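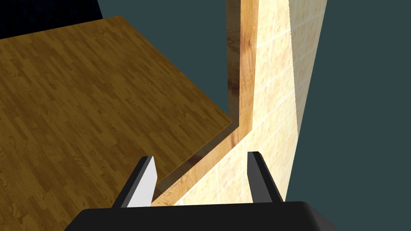 Strip pattern, golden brown and honey with darker amber. Rendered.

7th April

Floor oil trial, second round. The Durkix hardwax went on the left-hand boards and the Zorkow oil on the right, both thinned the same as last time. Boards are the oak offcuts from the Lirnstead job, sanded to 120 and then 150. I stopped there because going finer in the first round left the oil sitting on top and it stayed tacky for days.

Weighed each board before and after. Board 4 was 1,729 g bare. Board 5 has no bare weight as I had already wiped it down with spirit, so leave it out of the table.

Coverage: 334 ml of the Durkix did all of its boards with two coats. The Zorkow tin ran short on the second coat and the last board is thin at one end. I have marked that end with a pencil cross on the back. There is another tin on order, but I would not top it up now – the join will show.

Smell is much stronger with the Zorkow. Door propped open all afternoon, extractor on low. Rags went in the water bucket and then outside. Please keep doing this with both oils, including the small cloths used for buffing.

Water test to start once they have had 10 days. Same method as before: wet cloth under a glass, leave overnight, look at it in the morning and again after lunch. Coffee and red wine on the far corners only. The August boards were spoiled by somebody trying vinegar in the middle, and we had nothing clean left to compare against.

Hodžić rang about the price. The quote stands at 495 for the hall floor, materials only, and they want to know which finish before we book the sander. I said we would tell them after the water test. They also asked whether the darker strips can be spread out more evenly. Yes, if we open all the packs first and mix them – needs adding to the job sheet.

Still to do: buff board 2, relabel the shelf, find the other moisture meter.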